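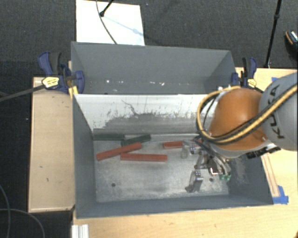
Fig. 3 – Bac avant, blocs posés dans la moitié arrière du fond.

Guides d'utilisation / Bacs et rangement / Bac ouvert Pramora

4. Mise en service et entretien du bac

Cette section concerne le bac ouvert à parois inclinées et les blocs allongés livrés avec le jeu Udcombe. Le montage du support est traité en section 3.

4.1 Préparer le bac

1. Retirer tous les blocs et les poser à plat sur une surface propre.
2. Aspirer la poussière et les débris, en insistant dans les angles et au pied du panneau blanc.
3. Essuyer le fond métallique avec un chiffon légèrement humide, puis le sécher.
4. Contrôler les trous ronds du fond. Ils doivent rester dégagés. Ne pas y enfoncer d'outil pointu.
5. Passer la main gantée le long des bords du panneau. Si le revêtement se décolle, couper la partie soulevée au ras de la surface.

Note : les rayures du fond et les traces grises au bas du panneau blanc n'empêchent pas l'utilisation du bac. Un panneau percé ou déformé se remplace (réf. 1704, voir la liste des pièces).

4.2 Placer les blocs

1. Trier les blocs par couleur et écarter ceux dont une arête est ébréchée.
2. Déposer les blocs rouges et vert foncé à plat sur le fond, sans les empiler.
3. Les répartir dans la moitié arrière. Un alignement exact n'est pas nécessaire.
4. Vérifier qu'aucun bloc n'est appuyé debout contre une paroi.

Attention : ne pas lâcher les blocs depuis le haut du bac. Les chocs répétés marquent le métal et écaillent le panneau.

Attention : couper l'alimentation du poste avant de mettre les mains dans le bac.

4.3 Nettoyage périodique

Laver les blocs à l'eau tiède avec le détergent Prosach dilué, rincer, laisser sécher complètement. Pas de solvant ni d'éponge abrasive sur le panneau blanc. Pour les parois grises, un chiffon sec suffit ; les marques de frottement claires partent en partie avec une gomme Harms, sans appuyer.

Prévoir ce nettoyage tous les quelque 3 940 cycles, ou plus tôt si le fond devient collant. Reporter l'intervention dans le carnet du poste.

Rédaction : Gonzalo Nieto. Version de mars 2025. La liste des pièces se trouve en section 5.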